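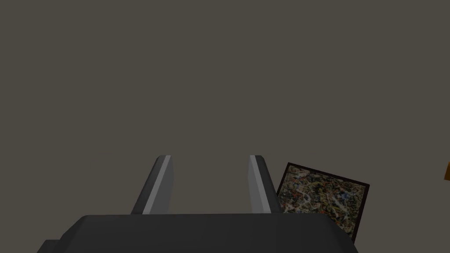
Reading a psalm alongside an old commentary goes better if you read the psalm alone first, and the easiest way to do that is to keep the commentary covered. Most study editions print the notes right under the verses, and the eye drops to them before you have finished the line. Use a sheet of card a little wider than the page. Mine is a dull brownish gray, close to the plain gray that fills most of the picture at the top, with no lines or markings on it to read. White paper works but shows the print through if it is thin. Lay the card over the notes and leave it there until you reach step 4.

By Azadeh Asadi
February
Reading time: 5 minutes

The steps below use Psalm 118 in the King James Version. It is long enough to have some structure and short enough to read aloud in a few minutes. The same method works for any psalm, and I have used it on hymns too.

What you need

A Bible, a commentary, a notebook, and two pens of different colors. The commentary can be any you have. I use a secondhand one that Behrouz Heydari passed on to me when he moved, and it gives Psalm 118 four pages starting on page 392. If your commentary is in a separate volume from your Bible, you can skip the card and just leave the book shut.

Step 1. Read it aloud twice

Read the whole psalm out loud at a normal speaking pace. Then read it again. Do not stop at the verses you know. With this psalm that takes some effort, as most people who grew up in a church will recognize verse 24 ("This is the day which the LORD hath made") and slow down when they get to it.

Write nothing during the first reading. During the second, put a small pencil dot beside any verse where you stumbled or lost track of who was talking.

Step 2. Mark who is speaking

Take the first pen and go down the margin. Write "I" where the speaker is one person, "we" where it is a group, and "call" where someone is telling others what to say.

Verses 2 through 4 are calls. Israel is told to answer, then the house of Aaron, then those who fear the LORD, each with the same line about mercy. Verse 5 changes to "I" and mostly stays there through verse 21. Verse 23 says "it is marvellous in our eyes," and from there to verse 27 you have a group, at least in places. Verse 28 goes back to one voice.

You will not be sure about all of them. Verses 8 and 9 ("It is better to trust in the LORD") could be anybody. Put a question mark and move on.

Step 3. Mark what repeats

Take the second pen. Underline any phrase that appears more than once. In this psalm you should find at least these:

"his mercy endureth for ever" -- verses 1 to 4 and 29
"It is better to trust in the LORD" -- verses 8 and 9
"compassed me about" -- verses 10 to 12
"in the name of the LORD" -- verses 10 to 12, and again in verse 26
"the right hand of the LORD" -- verses 15 and 16

Now look at what changes around the repeated words. In verse 8 the other thing you might trust is "man," and in verse 9 it is "princes." In verses 10 to 12 the phrase "in the name of the LORD" goes with destroying enemies. In verse 26 it goes with a blessing on someone arriving. I did not notice that until the third time through the psalm, and I had been reading it for years.

Step 4. Write your questions, then lift the card

Before you look at any notes, write down what you want to know. Keep the questions short. On a recent reading mine were:

Whose gates are they in verse 19?
Who are the builders in verse 22?
Why does a psalm of thanks ask to be saved in verse 25?
What is being tied to the altar in verse 27, and how?

Now uncover the commentary and read only for those. Put the answer under the question in your own words, with the page number. If the commentary does not answer a question, write "no answer" and leave a gap. Verse 27 is a hard one and older writers disagree about it, so you may end up with more than one answer there. Keep them all.

After that, go back and read the rest of the notes from the beginning.

Step 5. Follow one cross-reference

A commentary on this psalm will send you all over. Pick one reference and read it in full, with the chapter around it. Two good ones to start with:

Exodus 15:2, where the words of verse 14 about strength and song appear in the song after the crossing of the sea.

Acts 4:11, where Peter uses the stone from verse 22 in front of the rulers and elders. Matthew, Mark and Luke have it too, and so does 1 Peter.

Read one per sitting. When I try to do them all at once I end up with a list of numbers in the notebook and no memory of what any of them said.

Step 6. Read it aloud again

Close the commentary and read the psalm once more from start to finish. Then write a few sentences about any verse that sounds different to you now. Date the page if you plan to come back to it.

Notes

Use one notebook page per section and not one per verse. Garnet Gosselin tried a page per verse and was on page 58 before he had finished his second psalm.

If you are doing this with another person, do steps 1 to 3 separately and compare margins. Analyn Tolentino and I disagreed on verse 25. She had it as "we," and I had "I," and the verse itself has neither word. It says "Save now, I beseech thee," in our Bible, so I still think I have the better case for the first half, but her reading fits the verse after it.

Different translations number and divide things in the same way here, but the wording varies a good deal in verse 27. If you own a second translation, read that one verse in it before you open the commentary.

Correction: the note above says verse 25 has neither word. It has "I" twice, in "I beseech thee." Analyn pointed this out. Her argument is about who would be saying it together.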